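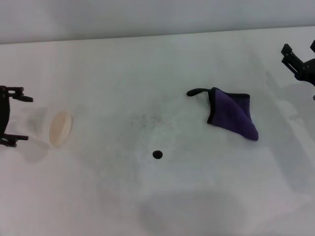
Leline pauses table-clearing trial and shares what went wrong

Rendunstead, Saturday, July 29, 2023

Leline has stopped its two-armed table-clearing trial at Rendunstead after finding that the robot could carry on moving when the camera at its wrist was giving it almost nothing to go on. No one was hurt and nothing was broken. We are publishing the fault in full because other teams build machines of this sort, and we would much rather they read it here than found it out for themselves.

The trial started in June and we have enjoyed it enormously. The job sounds simple: put the cup away, deal with whatever small bits have been left on the table, then pick up the cloth and wipe. Anyone who has tried to get a pair of grippers to do it will know how much is packed into those few words! A see-through cup lying on its side on a white table is a lovely hard problem. The walls all but vanish against the surface, and from above, the cream base is far easier to find than the rest of it. Dark specks on the same table are easy to spot and a pain to judge, as a shadow from the arm can fall right across them.

What happened

The robot works from more than one view. A camera at the head takes in the table, and a camera near the gripper is meant to guide the last part of each reach. During a check of 200 runs we found 12 in which the wrist view had turned into a flat grey blur, with blocky patches and weak tints of colour and no outline you could trust. The head view stayed usable in those runs.

The wrist camera had not gone dead, and that was the trouble. Our software asked one question of it, which was whether pictures were still arriving. They were, on time and in the right size, so the check passed and the arm kept going. The longest spell lasted 2,077 pictures in a row. All through it the status light on our desk stayed green.

In 3 of the 12 runs the gripper closed when it should have waited. The force limit did its job each time and the fingers stopped. We are pleased with that part, but a force limit is there as the last line of defence and we were leaning on it without knowing.

What we don't know yet

We have not settled on a cause. A poor cable, a focus fault and over-squeezed video are all still on the list, and it may be more than one of them. A plain white table gives a close-up camera very little to fix on even on a good day, so part of the work now is learning to tell a dull but honest view from a bad one. Lenihan, which supplies our cabling, has the wrist lead and will test it under bending.

What we have changed

The arm now scores each wrist picture for detail before it is allowed to use it. If the score stays low while the gripper is over something the head camera can plainly see, the arm slows, backs away along the path it came in on and stops. It will not start again by itself. A person has to look at both views and press the button.

The status light has been changed too. Green now means that the pictures are arriving and are good enough to work from. Amber means they are arriving and we don't trust them. It is a small change and we are oddly fond of it – the first amber came up during a bench test with a piece of tracing paper over the lens, and there was a cheer.

We have also stopped letting one arm carry on while the other is paused. Both now stop together, with the cloth and the cup left wherever they happen to be. 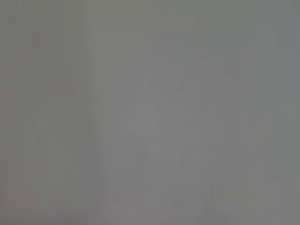
Pendgate, which shares the Rendunstead workshop, asked why the trial could not go on with the head camera alone, given that it had behaved well throughout. It added that stopping both arms would make for a lot of half-cleared tables.

It's a fair point, and we have talked it over at length. The head camera is very good at saying where things are. It is less good once a gripper is down at the table and hiding the very thing it is reaching for, and that is the moment when a mistake matters most. We may allow slow wiping from the head view later on. Grasping will wait for the wrist. As for half-cleared tables, we can live with them for now.

The trial will start again when the cable tests are finished and the new stop has been tried on both arms, with the lens covered and the video spoiled on purpose. Teams who have seen a similar fault are warmly invited to write to Leline at the Rendunstead workshop, and we will gladly share our scoring method and the faulty runs in return.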